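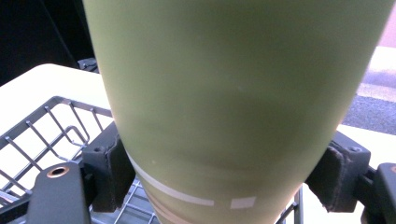 hagedorn_h
Joined: August
Posts: 40

Need some opinions from the cup people, because my household is split. I've been trying to work out whether the big tapered tumblers are worth the cupboard space or whether I should go back to a plain mug with a lid. Mine's the olive green one, matte, with that sort of powder-coat look, and it's wide up top and then narrows a fair bit toward the base. I do love the colour. There's a white stripe low down on a slant, then a little gap, then a short white dash, and some pinkish-beige bands under that, and not a logo on the green bit at all, so it doesn't look like I'm advertising for someone. But it's a big unit! It takes up the spot of two mugs in the cupboard and it won't go on the top rack of my dishwasher without catching the spray arm. Keep it or pass it on?

Helmut

---

toomtoom
Posts: 258

Keep it. The taper is the whole point, mate. I had a straight-sided one from Skestov for years and it never once fitted the cup holder in the ute – I used to drive to work with it wedged between my knees. The narrow bottom half drops in and the fat part sits on the rim.

Don't put it in the dishwasher though. Matte finishes go chalky.

Aivar

---

kadir_ak
Posts: 121

Disagree with toomtoom on the dishwasher. I've run my Güneş ones through every night since last winter, bottom rack, lying on their sides, and the colour's the same as the day I got them. The lids are another story. The seal on one went all wavy and now it dribbles down your chin if you tip it too far.

On the cupboard thing, do you have to keep it in the cupboard? Ours live upside down on a tray beside the kettle.

---

hagedorn_h

A tray would be fine except the kettle corner is already toaster, bread bin, fruit bowl and my wife's sourdough jar. She's the "pass it on" vote, if anyone was wondering.

Aivar, chalky how? Like it rubs off on your hand, or just looks dull?

---

toomtoom

Dull, with pale streaks where the water sat. You see it worst on dark colours. Might've been the tablets we were buying, now that Kadir says his are fine. I still wouldn't risk the stripes. Printed bits are always the first to go, and low down is where your hand rubs and where it scrapes in the cup holder.

---

t_tatli
Posts: 40

I'm with Helmut's wife, sorry! Those big ones are top heavy. All the weight's up where it's wide and you've got this little base holding it up. I knocked a full one off my desk at the Culholm office and it went through two power boards and a stack of invoices. Plain mug for me, wide bottom, stays where you put it.

If you want something for the car, get a small one for the car.

Taner

---

arlindo_t
Posts: 258

Taner, that's a desk problem, not a cup problem :)

I have the Zorketska in a sort of mustard and I've had no trouble with it tipping, but I don't fill it right to the brim either. For washing I use a bottle brush with a bendy neck and a spoon of bicarb, leave it while I do the other dishes, then rinse. Gets the tea stain out of the bottom where your hand can't reach. Leave the lid off to dry overnight or it'll get that old-sock smell.

---

kadir_ak

Seconding the bicarb. And pull the seal out of the lid once in a while, you'll be horrified.

---

t_tatli

It was a perfectly good desk, Arlindo.

---

hagedorn_h

Okay, pulled the seal out. Horrified, as promised.

I think it's staying, but as a car and garden cup, and it can live on the shelf by the back door with the secateurs. That gives the cupboard spot back. Hand washing for now, on account of the stripe. Does anyone know if you can buy the seals on their own? Mine has a nick in it.

---

toomtoom

Measure across the lid and try a kitchenware shop before you order anything online. I got sent the wrong size twice.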